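Posted in September by Studerix

The arm is back on the bench at Skostdale, and this time it stayed bolted down. The old clamp let the base creep every time the shoulder swung hard, so I drilled through the bench top and put four bolts in. The bench is shared, which means I had to ask first. It took a week to get a yes.

Most of the month went into the wrist. The first version of the camera bracket was printed thin to save weight and it flexed. I could see it in the logs: same joint angles, different picture. The new one is thicker and 11 grams heavier. The Selano servo in the wrist handles that fine, though it does get warm after a long session.

I also moved the control code off my laptop and onto the small computer under the bench. I call that machine Zacharias, after the sticker that was on the case when I bought it. The loop now runs at 70 Hz without dropping anything. On the laptop it would stall whenever the browser was open – I lost two evenings to that before I thought to close it.

The cable run is still ugly. The gripper lead goes down the outside of the forearm in spiral wrap, and it catches on the elbow if I fold the arm all the way in. For now I set a joint limit and stay away from that pose.
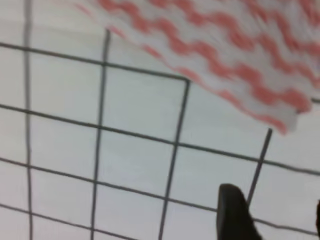
Cloth is the job I care about, and it is harder than blocks. A block has edges and stays the shape it was. For towels I work over a white surface with a dark grid on it. The lines come out tilted from the wrist camera, so I have to correct for the angle before I can use them as a reference. The red zigzag cloth is good for this because the color separates easily from the white, but blur smears the stripes and the fold detection falls apart. Shorter exposure is the fix, and that means a brighter lamp.

I have 966 saved grasp attempts so far, and the last 200 are with the new bracket. I plan to throw out the older ones and start the training set over. The lamp should be here Wednesday.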